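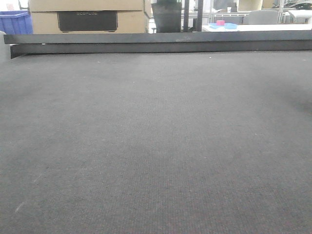
The carpeted work surface, with the crate and carton storage behind it.

Most small plants plan a robot purchase backward. They pick the arm, get the price, get the price approved, and then go looking for money to pay for everything the arm has to work with. I have sat through enough of these budgets to think the order should be flipped, and I think the people who sell the equipment should be the ones to say so.

Take the planning round at our Stalden site. We had two quotes on the table, one from Sterlow and one from Werkivwood. They were close on the arm. They were nowhere near each other on the rest, and it took us most of June to work out why. Sterlow had listed conveyor sections, crates, fingers, pads, cable routing and bench covering as separate lines. Werkivwood had put all of that under one heading called "site preparation by customer" and left the amount blank.

A blank looks cheap on a spreadsheet. Our purchasing people liked it a lot, and I understand that, but a blank line is a cost that shows up later with somebody else's name on it.

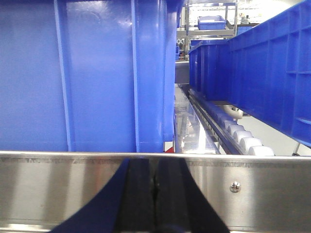 Crates are a good case. Everyone already owns crates, so they go into the plan at zero. Then you find that the ones you own came from several suppliers over the years, and the rims and ribs don't match. A person picking up a crate doesn't care. A gripper working close to the side wall cares a great deal. We ended up pricing 248 new ones in a single pattern, and that number was the first thing the finance side tried to cut. I would have cut almost anything else before it. Mixed crates mean more programming, more stops and more phone calls, and none of those get a line in the budget either.

The same goes for rollers and rails. If the run was laid out for people, it probably has lips and edges where a hand can reach over without trouble. Measure it before you sign. Measure it with full bins on it, and with the bags and loose packaging that really travel through the place on a normal shift. 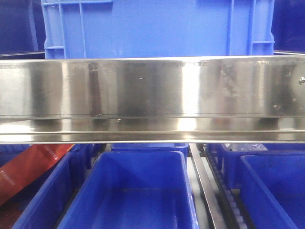 My rule now is to hold back 20 percent of the total and not assign it to anything until the cell has run for two months. Bauerfeind, the integrator we used for layout, thought that was too much. Maybe it is for a plant on its third or fourth cell. For a first one I think it's fair, and about half of ours had been spoken for before the arm was even bolted down.

The other thing I would change is who writes the parts list. Ours was written in an office from drawings. On a drawing a fitting is a clean outline with a centerline through it. On the bench it has a neck, a collar and a shiny face that throws light back at the camera, and it has to be held somewhere along its length.

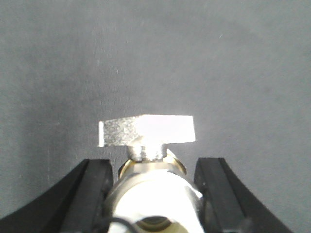
So finger pads should be bought as a supply, the way you buy gloves or blades. Put them in the yearly running costs, and ask for the price of a replacement set in writing. One of our two bidders needed a second request before sending that figure, and I counted it against them.

I'm not arguing against buying. The arm we chose is a decent machine and the price was fair. But the arm is the part of the project with the most brochures and the fewest surprises – you can get it quoted in an afternoon. Spend the rest of the month on the crates, the bench, the rail and the fingers, and get the total for those approved first. If there isn't enough left for the arm after that, wait a year.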